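Review: Ornance Hand-Held Gripper, Standard Pads
Wasum Equipment Evaluation, 2024-11-08

The Ornance was tried on soft goods, with the Venlow as the comparison unit.
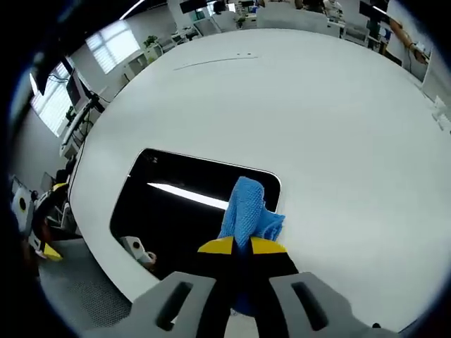
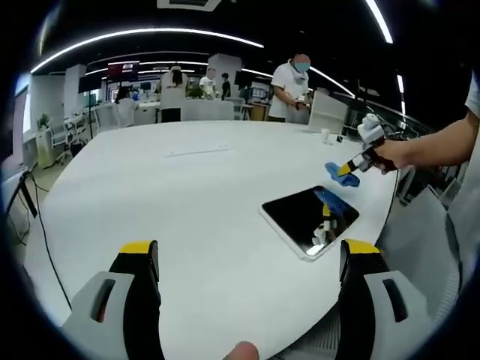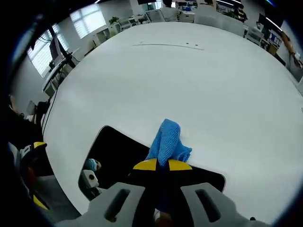
Cloth handling at the white table, yellow tips fitted.

Can the pads be replaced without returning the unit for service?
Pads are replaced on site with the supplied key. The Ornance needs 4 screws removed per pad, and the maker advises a change after 600 grips. The Venlow requires a return to the supplier. For daily use, the Ornance is recommended.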